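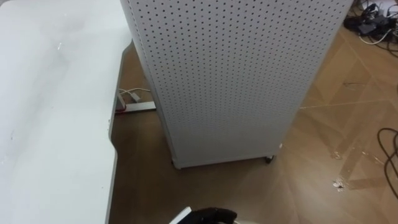
Give me a phone that lasts until I'm bored of it

3 min read

Melach has promised security updates for its new mid-range phone for longer than I've kept any car, and I'm delighted. It's the best thing to happen to cheap handsets in years, and it got one line near the bottom of the launch page!

We've spent so long cheering for brighter screens and extra lenses (I've done plenty of it myself) that support has become the dull bit you skip. Yet it decides whether your banking app still opens a few winters from now, and whether your old phone is any use to your mum.

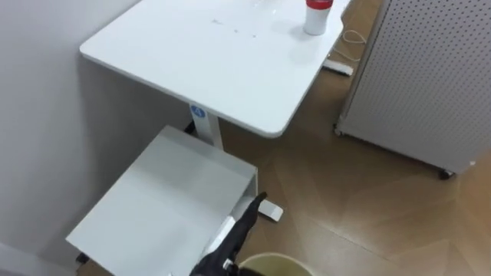
Words by Niamh Geraghty, mobile columnist

My own test is simple. I dug out a Grondine I bought new and loved, with a battery that still gets me to teatime and a screen without a scratch on it. The last update arrived in February, three years after launch, and that was that. A perfectly lovely phone, retired by a calendar. I still use it for podcasts in the kitchen and I still resent it a bit.

So yes, I want every maker copying Melach, and I want the end date printed on the box in letters I can read without my glasses. Put it next to the storage size. Shops could list it too — the one I use in Stondville has a card under every handset giving the camera resolution, and room on it for one more line.

People say slow chips will make old phones miserable anyway. Some will be, but I've been using a budget model all month for maps, messages, photos and far too much football, and it has been a joy. Phones got good! Let us keep them.
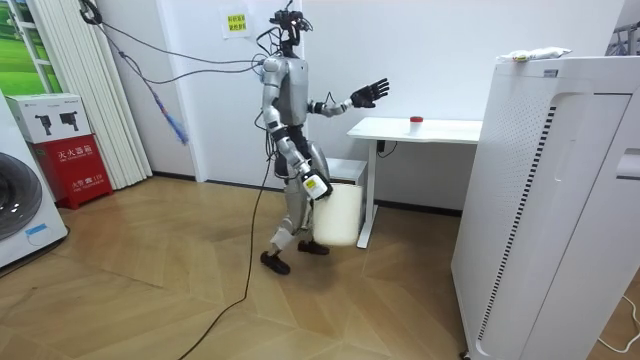 A robot carries a white bucket across a wooden floor.

Comments (3)

pocketfluff: Agree with all of this. Mine is stuck at 82% battery health and no updates. Guess which one bothers me.

Dial_M: Promises are cheap. Come back to me when they've kept one.

hatstand734: Would happily pay extra for a phone supported until 2052, by which time I'll have forgotten the PIN.

Contact us | Copyright Stondville Mobile Review | Back to top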